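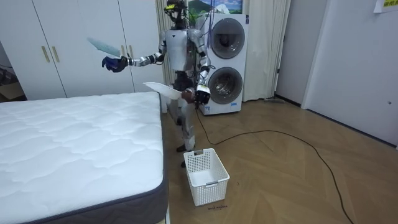

Maribel Mosquera wondered whether anyone else folds on the mattress, and whether it's mad to keep the washer and dryer in the bedroom at all. Her full post:

We've just moved to a one-bedroom in Clornadberg and the only spot for the machines is beside the wardrobe. I love it already – washing goes from drum to shelf in a few steps! But my towels come out stiff and I never know where to put the folded piles. Any tips for a small room?

Doğukan Karakaya
Not mad at all, I've had mine in the bedroom for years and wouldn't go back! Fold on the mattress by all means, but put a clean sheet down first so the fluff doesn't end up in the quilting. Do the big towels first, in thirds lengthways and then in half, and they'll stack beautifully. For stiffness, use less powder than you think and skip the softener. Give each towel a good hard shake before it goes in the dryer (very satisfying) and take them out as soon as it stops. Piles go straight in the wardrobe, flannels on top. I keep the basket on the floor by my feet and work down through it, 2 songs on the radio and I'm done.

Opoku60
Open a window when the dryer's on. Also check the filter, mine was shocking

kunska_645
We just use a chair tbh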